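Fekete Web Studio – Client Support
Ticket: Old links going to "page not found" after relaunch
Client: Istham
Platform: Lirik, version 6
Priority: High, lowered to Normal
Status: Closed

Opened by Rozália Bárány, 8:42 am

Good morning, everyone, and first of all thank you again for the new site. We've had so many nice messages from customers, and my boss has been showing it to people on his phone since we went live, which he never did with the old one.

Now the less happy part. Since the relaunch I've been getting emails from people who clicked a link to us somewhere (an old newsletter, a bookmark, sometimes a search result) and landed on the "Sorry, we couldn't find that page" page. I tried a handful myself. Some of them take me straight to the right product on the new site, just like you promised they would, and some don't. I can't see any pattern in it. The old page for cable guides works. The old page for mounting feet doesn't. The shipping page works, the returns page doesn't, and those two used to sit right next to each other in the menu!

I remember we sent you a spreadsheet with all the old addresses on the left and the new ones on the right. Mariann Vörös and I spent most of December on it, so I'd be a bit heartbroken if it had gone missing. Could somebody take a look? Our spring catalog has gone to the printer with the old addresses in it and I'm getting nervous.

Warmly,
Rozália

Katalin Somogyi, 9:15 am

Good morning, Rozália! Thank you for writing it all out so clearly, it saves us a lot of guessing. Your spreadsheet is safe and sound, I have it open right now, and please tell Mariann it's one of the tidiest ones we've ever been sent. (I've seen some that would make you weep.)

I can confirm what you're seeing. I tried the old mounting feet address from three different browsers and got the not-found page every time, so it isn't anything on your side. I've set this to High and I'm going through the redirect list next. In the meantime, could you send me five or six of the broken links exactly as your customers clicked them? Copied out of the email is best, with any odd bits on the end left in place.

Rozália Bárány, 9:38 am

Six links attached in a text file. The last one has a long tail of letters and numbers after a question mark, I left it alone like you asked. Mariann says thank you and that she has gone a little pink.

Katalin Somogyi, 10:50 am

Here's where I've got to. I'm writing it down in full, partly for you and partly for Tibor, who looks after the server side.

The spreadsheet has 3,087 rows with an old address and a new one. I checked that nothing was lost when we received it, and the file in the ticket from the build is identical to the one in your shared folder. So far so good.

Next I looked in Lirik under Settings, Addresses, Redirects. The counter at the top of that screen says 1,064. So the first third of your list went in, and the rest never did. The import log says "Finished" with a cheerful green tick beside it and no warning of any kind, and that would be why we didn't spot it on launch day. I'm sorry about that. We do click through a sample of old links before we hand a site over, but the sample was taken from the top of the list, and of course everything at the top of the list works.

It also explains why you couldn't find a pattern. The rows aren't in menu order, they're in the order the old system created the pages, so shipping (a very old page) is near the top and returns (rewritten later and given a new address) is a long way down.

Things I've ruled out, so we don't all go around twice:

Browser cache. Same result in a private window and on my phone.
The page cache on the server. Emptied it, no change.
The new pages themselves. I opened the targets for all of Rozália's examples and they're live and published.
The search engine's copy. Not relevant here, the failure happens on our own server.

I haven't simply run the import again yet, because I'd like to know why it stopped before I poke at it. Tibor, would you look at what's on the row after the last one that loaded?

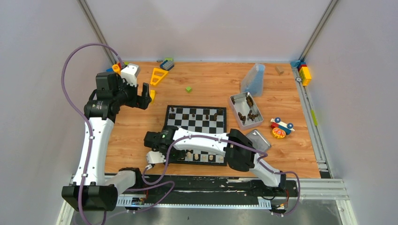
Tibor Lakatos: Found it. The next row has a line break hidden inside the cell with the new address. Somebody pressed Alt and Enter in the spreadsheet, or it was pasted in from an email, and you can't see it unless you make the row taller. The Lirik importer reads the break as the end of the file and stops, and then it congratulates itself. I've reproduced it on the test site with a tiny list of my own. Same green tick.

Katalin Somogyi, 11:46 am

Thank you, Tibor! Rozália, please don't go hunting for who did it, it's the easiest thing in the world to paste in by accident and our import should have complained loudly about it. I've been through the remaining rows with a search for hidden breaks and there were a few more further down, plus some addresses with a blank space at the very end. I've cleaned all of those in a copy and left your original exactly as it was.

Plan for this afternoon:

1. Back up the redirects that are already in place.
2. Import the cleaned copy on the test site and compare the counter with the spreadsheet.
3. Click through a sample taken from the top, the middle and the bottom this time.
4. If all is well, import on the live site and empty the page cache.

You don't need to do anything or take the shop offline. Customers who are in the middle of an order won't notice.

Rozália Bárány, 11:58 am

Oh, that is such a relief. I was picturing the two of us typing it all in again. Please go ahead whenever you're ready, my boss says yes too.

One extra question while you're in there, and forgive me if it's silly. Will people who already saw the not-found page keep seeing it?

Katalin Somogyi, 12:10 pm

Not silly at all! Browsers hold on to a permanent redirect for a long time, but they generally ask again for a page that was missing. A customer who clicks the same link after we've fixed it should go through to the right place. If somebody tells you they're still stuck tomorrow, ask them to refresh the page once, and if that doesn't help send me the link and I'll chase it.

Katalin Somogyi, 2:35 pm

Test import done. The counter reads 3,087, the same as the spreadsheet, and I may have said "hooray" out loud at my desk.

Five of Rozália's links now work on the test site. The remaining one is the one with the long tail after the question mark. The tail is added by Drulitz, the newsletter service, so they can report on who clicked. Our redirect rule matches the address only when it's exactly as written in the list, so with the tail attached it doesn't match and the visitor gets the not-found page again. That's a separate problem from the import, and it would have bitten every old newsletter link, so I'm very glad you left it in.

Fanni, you set up the rules originally. Is there a reason we're on exact matching for this site?

Fanni Borbély, 2:52 pm

Yes, though I'm not sure it's a good one anymore. The old shop used the part after the question mark to pick the product color, so /product?color=2 and /product?color=5 were different pages. With loose matching they'd all have gone to the same place. I've looked at the list again and every one of those color addresses has its own row, so we can have both: try the exact match first, and if there isn't one, ignore everything after the question mark and try again. It's a checkbox in Lirik 6 called "Fall back to path". It wasn't there when I built the first draft of the site.

I've ticked it on the test site. Please try the newsletter link and a couple of the color ones.

Katalin Somogyi, 3:10 pm

Newsletter link works, and it keeps the tail when it arrives, so the Drulitz reports will go on counting those clicks. Color links go to the right colors. Moving to the live site now.

Katalin Somogyi, 3:41 pm

Live import complete and the page cache has been emptied. I've clicked all of Rozália's examples, then my top, middle and bottom sample, and I've also run the whole list through our link checker. Two rows came back with errors. Both point to a new page that's still a draft: the warranty page and the page about bulk orders. Rozália, are those meant to be public?

Rozália Bárány, 4:05 pm

Bulk orders yes, that one slipped my mind entirely, I've just published it. Warranty no, our lawyer is still fussing over the wording. Could it go to the general terms page for now?

And it works! I've tried the mounting feet, the returns page, everything I could think of. Mariann went through her own bookmarks and is very pleased. Thank you, all of you.

Katalin Somogyi, 4:18 pm

Warranty now goes to the general terms as a temporary redirect, so browsers won't hold on to it. When the lawyer is happy, publish the page and drop me a line, and I'll switch it back – it's a one-minute job and we won't bill it.

I'm lowering this to Normal and leaving it open overnight in case any of your customers write in.

Notes for our own handover list, added by Fanni Borbély:

Compare the redirect counter in Lirik with the row count of the spreadsheet before launch. Don't trust the green tick.
Strip line breaks and trailing spaces from both columns before import. Tibor's script is in the shared tools folder.
Take the link sample from the whole list.
Ask every client which newsletter service they use, and test one real link from an old mailing.
Import bug reported to Lirik, with Tibor's short test file attached.

Rozália Bárány, 9:20 am, next day

No complaints in the inbox this morning, only an order from the gentleman who wrote to me first. Happy to close it from our side. The catalog can go out with the old addresses after all.

Katalin Somogyi, 9:31 am

Lovely news. Closing the ticket now, and the warranty page has its own reminder in my calendar.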